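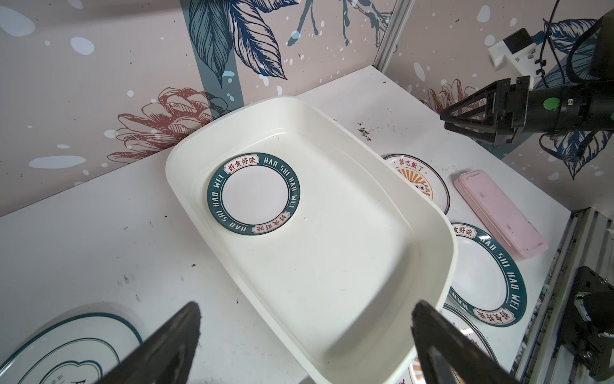 Gudrun Bauerfeind inherited 14 place settings and one enemy. The place settings came from her aunt. The enemy, Roswitha Reinholz, came with the apartment downstairs.

"Your aunt owed me a soup tureen," Roswitha said, the morning after the funeral. "A Bronametti. She borrowed it in November."

"Which November?"

Roswitha thought this was a rude question.

Gudrun searched the cupboards. She found fish forks, a gravy boat shaped like a swan, and a receipt from Frerichs, the pawnshop in Haltley, for one tureen, lid chipped. Her aunt had been paid 15 dollars and had spent it, according to the back of the receipt, on gin and stamps.

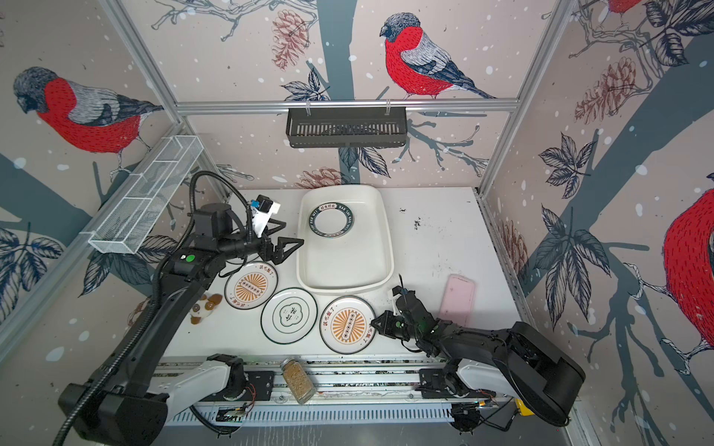 She took the bus to Haltley. The man at Frerichs remembered the tureen well, mostly because it was still in the window. He wanted 414 dollars.

"You paid 15."

"That was before it was an antique," he said.

Gudrun paid. She carried it home on her lap and knocked at Roswitha's door – twice, because the first knock was ignored on principle.

Roswitha lifted the lid, sniffed, and ran a thumb along the chip.

"This isn't mine," she said. "Mine had a ladle."

She kept it anyway. On Gudrun's next birthday there was a card under the door, and it asked about the ladle.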